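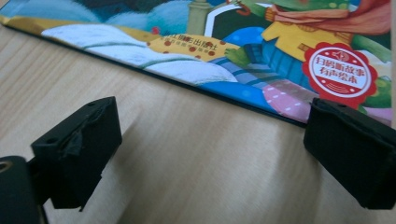

*Picture book, cover up, with the hand-held gripper coming in at the bottom edge.*

## Siklow corner: the book rule

The handling guide has grown again. Readers who remember when it was a single side of paper may want to sit down. Section 4 now covers picture books, and it applies to anyone recording demonstrations at Passtead from September.

The wording is Ruoxi Fu's, and it is shorter than the argument that produced it. Books start flat on the table, closed, cover up. Both fingers stay open until they are level with the edge you mean to take. You may touch the cover. You may not plough it.

Glossy covers get their own paragraph, having earned it. They slide on a wooden top, and the temptation is to chase them across it with one finger, like the last pea on a plate. Please don't. If the book moves before you have closed on it, stop, mark the take as a miss and keep the file. A miss is useful. A miss with the label "success" is a small lie that somebody at Qian then has to find.

Ovidiu Pîrvu has been through all 623 takes from the last round and would like a word about tape. Finger tape that has begun to wrinkle or lift should be changed before the next session starts, and the change written in the log. He accepts that the tape "was fine yesterday". He has read that in the log quite often.

Two further points, both dull and both compulsory:

- Covers with print in any language go in the record with the publisher line copied as it stands. Chinese titles are not to be entered as "kids' book (crocodile?)".
- Scan-to-listen badges are part of the cover. Don't scan them during a take – the microphones are on, and Detetgate does not need the story as well.

The old rule about keeping sleeves out of view still stands, and is still being treated as a suggestion.

Comments on the draft go to Ruoxi before the guide is reprinted. Comments on the length of the guide may go to her too, though she has asked that they be kept to 4 lines.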